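Why do my tea towels smell of pond the moment they touch water?
Posted in Laundry & Linen, May, by Felevitz
284 views | 6 shares

My tea towels come off the line smelling of nothing at all. I fold them and put them in the drawer, where they go on smelling of nothing. Then I dry one plate and the whole kitchen smells as if something has been living under a bridge.

I wash them at 30 with everything else, because the machine has a little leaf next to that setting and I like to feel I'm on the side of the leaf. I use plenty of liquid and a generous slosh of softener. I have tried more softener. We live on the wet side of Brovatcombe, so the line is a seasonal arrangement and the rest of the year things dry over a chair.

Do I need a new machine, or new towels, or to give in and let the dishes drain?

platodier_lane

Your towels are full of softener and old butter. Softener coats the cotton, grease sticks to the coating, and a 30 wash gives it all a nice warm paddle. I had the same trouble for a year and blamed the drains.

1. Stop using softener on anything meant to soak up water. Tea towels, bath towels, flannels, cloths.

2. Sort them out from the clothes. Mine get their own load, and a dark red one stays out of it until I trust it. I have owned pink pillowcases and did not choose them. 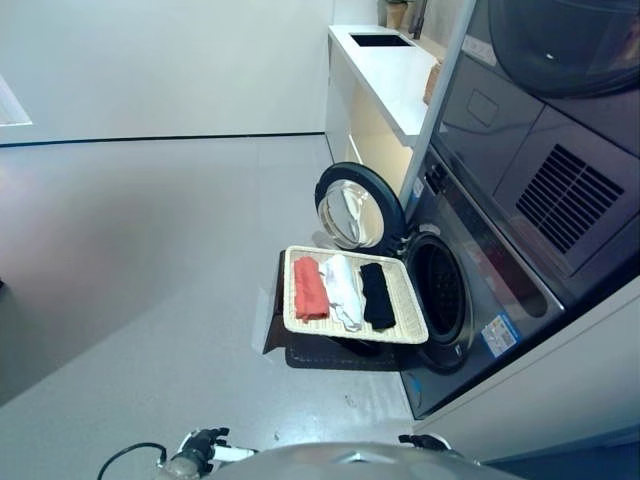

3. Put the greasy ones to soak overnight in a bucket of hot water with washing soda. Wear gloves, and read the packet for the amount. Keep it away from wool and silk.

4. Wash at 60, provided the label allows it, with powder. Liquid has no bleach in it and powder usually does, so check the box if your towels are coloured.

5. Give them room. If you have to lean on the door, take some out.

6. Get them out when the cycle ends. I set a timer, having learned that "I'll do it in a minute" can last until the next morning.

Really bad ones may want doing twice. After that a 60 wash every week has been enough here.

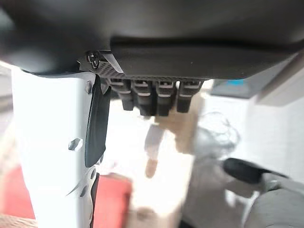 Added by platodier_lane, May

Felevitz

Soaked a batch overnight. The water went the colour of gravy. I would like it known that I considered these towels clean.

nicholas_road_laundry

All good above, but look at the machine too. If it only ever gets cool washes and liquid it grows a sort of grey jelly, and the jelly gets on everything.

Rubber seal: pull back the folds and wipe inside them. Expect hair grips.

Drawer: most of them lift out if you press the tab at the back. Scrub it with an old toothbrush, then scrub the hole it came out of.

Filter: put a tray and a towel down first. 500 ml of water doesn't sound much until it's on the floor.

Door: leave it open between washes so the drum can dry out.
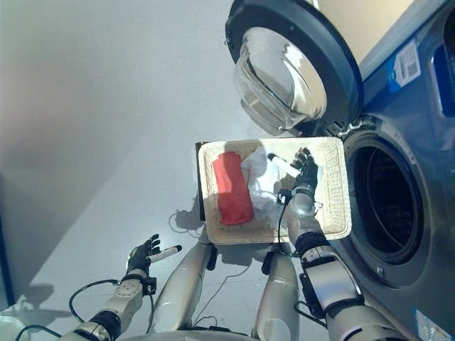

Maintenance wash: empty, hottest setting, once a month. Some machines have a button for it, and the booklet will tell you, if you didn't throw it away with the polystyrene.

grumpyaunt_2

Just boil them in a pan like my mother did. Never had a smell. Not the good pan.

Comments (4)

wringer: Second the softener thing. Mine wouldn't dry a spoon.

platodier_lane: Please don't boil the ones with anything printed on them. I had a souvenir map of the coast and now there is no coast.

teapotlid: Does vinegar in the softener drawer work? I've read that it's marvellous and also that it eats the seals.

nicholas_road_laundry: I leave it out. Check what your maker says, and never mix it with bleach.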